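Larkar Sorting Table, Cream

A table for people whose small stuff has outgrown the drawer. Flat top, square corners, no cup holder, no app. Ojārs Jaunzems drew it for the Lūse parts counter and has resisted every suggestion since, including a lip around the edge. Things will roll off. Pick them up.

The top is a light cream, so a dropped screw shows up right away and so does everything else. Expect scuffs. A damp cloth gets most of them and the rest you'll stop seeing by April.

Item no. 665
Top: cream, square corners
Legs: 4, packed separately
Holds: up to 308 lb, spread out, please
Ships flat in 7 days
Hex key included, and you'll lose it

Bags and pouches not included. Vaida Lapiņa at our Drullari store sells clear bags by the pack and has opinions about sizes.
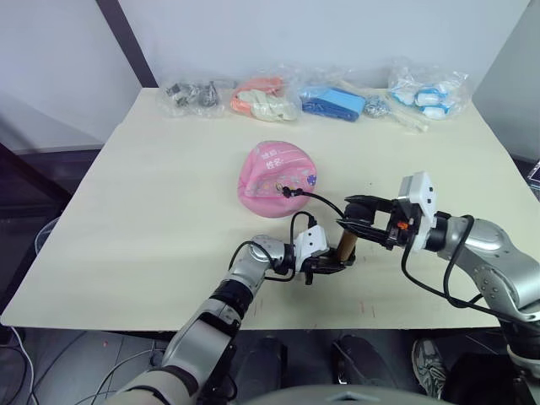 Cream top with bagged small parts along the far edge and a pink pouch on a black cable.

Goes with: Utisari stool, Utisari bag rack (back in stock)

Returns accepted if the table is still in its box. Once the legs are on, it's yours.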